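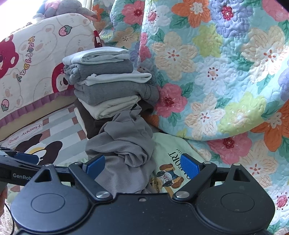 Was im Schrank bleibt

Von Lucía Marín

Meine Großmutter besaß zwei Wintermäntel, einen für die Kirche und einen für alles andere. Ich besitze fünf und friere trotzdem jeden Januar an der Haltestelle. Mit diesem Gedanken begann ich im Juli, über Kleidung nachzudenken. Nicht über Mode, davon verstehe ich wenig, sondern über die Menge.

Ich lebe seit elf Jahren in Landden, einer Kleinstadt, in der man mit dem Fahrrad überall hinkommt und in der es drei Geschäfte für Kleidung gibt. Eines davon ist Jacobs, ein Laden für gebrauchte Sachen in der früheren Apotheke. Die alte Schrift über der Tür hat man stehen lassen, deshalb sagen die älteren Leute noch heute, sie gehen «zu Medex», wenn sie eine Hose suchen. Ich habe lange gebraucht, bis ich das verstanden habe.

Geführt wird der Laden von Chantal Gauthier. Sie kam aus Lyon hierher und spricht ein Deutsch, um das ich sie beneide. Im vergangenen Jahr hat sie angefangen, jedes Stück aufzuschreiben, das durch die Tür kommt. Im ersten Monat waren es 824 Stücke. Davon konnte sie 501 in den Verkauf nehmen. Der Rest war zu dünn, verfilzt oder an den Nähten offen.

«Die Leute denken, sie schenken mir etwas», sagt sie. «Oft schenken sie mir nur die Entscheidung.»

Dieser Satz hat mich auf dem Heimweg beschäftigt. Ich trage ja selbst solche Tüten zu ihr, und ich schaue vorher nicht immer hinein.

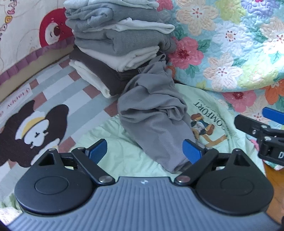

Wer seine Kleider wirklich kennen will, muss sie alle auf einmal herausnehmen. So hat es mir Gauthier geraten, und so habe ich es gemacht, an einem Nachmittag mit Regen. Man legt alles auf das Bett, auch die Sachen aus dem Keller, und dann nimmt man jedes Stück einmal in die Hand. Mehr ist es nicht. Ich hatte gedacht, das dauert eine Stunde. Am Abend schlief ich auf dem Sofa, weil das Bett noch voll war.

Es gibt dabei Überraschungen, die mir peinlich sind. Ich fand einen Rock mit Preisschild, gekauft für eine Hochzeit, zu der ich dann in Hosen ging. Ich fand einen Pullover, den ich im Winter davor überall gesucht und schließlich noch einmal gekauft hatte, in derselben Farbe. Und ich fand 20 T-Shirts, von denen ich vielleicht sechs trage.

Danach kommt die Frage, was man mit dem Stoff anfängt, der zu schlecht ist zum Weitergeben und zu gut zum Wegwerfen. In Landden haben wir dafür Drosik, eine Werkstatt hinter dem Bahnhof. Dort wird repariert, gekürzt und aus zwei kaputten Hemden ein ganzes gemacht. Die Preise stehen mit Kreide an der Wand. Eine neue Naht am Ärmel kostet weniger als ein Mittagessen, ein neues Futter im Mantel dagegen viel mehr, als ich erwartet hatte. Man wartet auch lange, im Herbst bis zu vier Wochen.

Am schwierigsten zu reparieren ist Strick. Eine Masche läuft, wohin sie will, und der passende Faden ist selten zu finden. In der Werkstatt bewahren sie deshalb alte Pullover auf, die nur noch als Garn dienen. Manche Kundinnen bringen den eigenen Faden mit, auf eine Postkarte gewickelt. 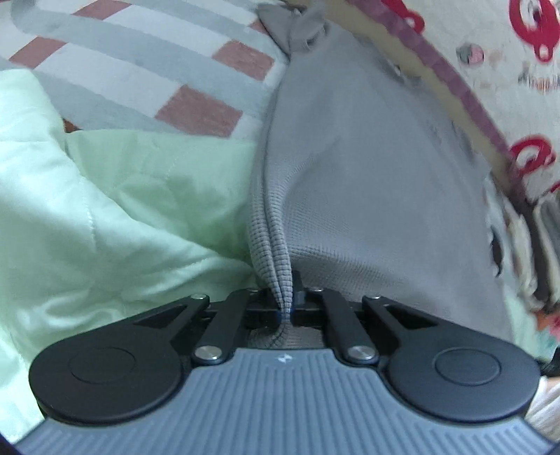

Grauer Strick, von Nahem gesehen.

Ich habe am Ende neun Stücke zu Jacobs gebracht, diesmal gewaschen und durchgesehen. Gauthier nahm sieben. Die anderen beiden gab sie mir freundlich zurück, und ich habe sie zu Putzlappen geschnitten, wie es meine Großmutter getan hätte. Von den fünf Mänteln hängen noch vier im Flur. Den grünen bringe ich nächste Woche in die Werkstatt, er braucht einen Knopf und vielleicht doch das teure Futter.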